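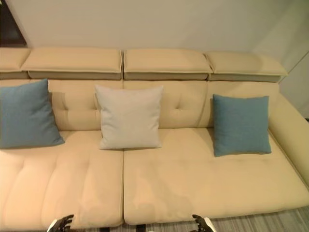 Sofas that should stay a long time: Vundov opens its living room in Mornley

Furniture workshop Vundov opens a furnished living room to visitors in Mornley this March. The room is on the first floor above the workshop, and people may come in, sit down and stay as long as they like. There are no price cards on the furniture. Who wants a price can ask for it downstairs.

The main piece in the room is the Vavley, a long sofa in a cream and beige tone with adjustable headrests along the top, a buttoned back and a broad, rounded armrest. It is the first large sofa which Vundov has developed completely in its own house. The work took 11 months, and in this time the seat was changed again and again, until the makers were content with it.

"People came to us with sofas that were beautiful in the shop and tiring at home," says Mirko Caruso, founder of Vundov. "After one hour the neck has no support, and so one slides down. We wanted a sofa where you can sit straight with a newspaper, and in the evening lean back and watch a film. For this the headrests are separate. My wife and I do not like the same height, and I think we are not the only ones."

A quiet colour, with cushions for the change

For the covers, Vundov has chosen a smooth material in a warm, light shade. The company knows that many families are afraid of a light sofa, and it has prepared a care sheet which every customer receives with the delivery. It explains in simple words how to treat a stain, which cloth to take, and what one should better leave to the workshop.

Colour comes into the room with the cushions. In Mornley these are teal-blue squares with a woven texture, together with a light grey one in the middle. The cushions are sewn by Russo, a small textile studio two streets away, and they are sold separately. Russo and Vundov have already worked together on curtains and chair covers -- the sofa cushions are their first common collection. It contains 43 fabrics, from which customers can take small samples home and look at them in their own light.

"A sofa you buy maybe two times in your life," says Mirko Caruso. "Cushions you can change when you are tired of them. I tell the customers to be calm with the big piece and brave with the small ones."

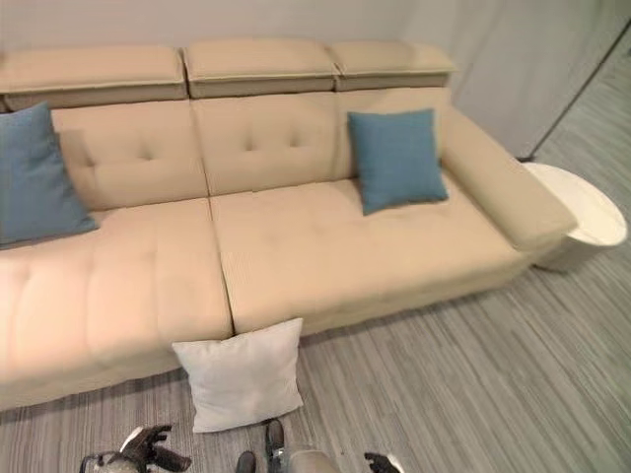
The base of the Vavley goes down to the floor, without visible legs. This was a point of long discussion in the workshop. Some colleagues preferred high legs, which make a room look lighter. In the end the closed base was kept, as many customers had complained that toys and pencils disappear under their old sofa.

The seat cushions are large and deep, and visitors who are not so tall are invited to try them with a cushion behind the back. The staff will also be glad to show how the headrests are set.

Repair is part of the offer

Every Vavley can come back to the workshop for repair. Single headrests can be covered again without touching the rest of the sofa, and also the buttons of the back can be replaced. Vundov keeps a piece of the original material for each order, marked with the name of the customer.

Visiting the living room

The room is open on Sunday from ten in the morning, and on the other days after a short telephone call. Entrance is free. Children are welcome, and coffee is served -- at the table, please. Visitors who bring the measurements of their room can receive a drawing with the sofa in the right scale.

Press visits and interviews with Mirko Caruso can be arranged through the office of Vundov in Mornley.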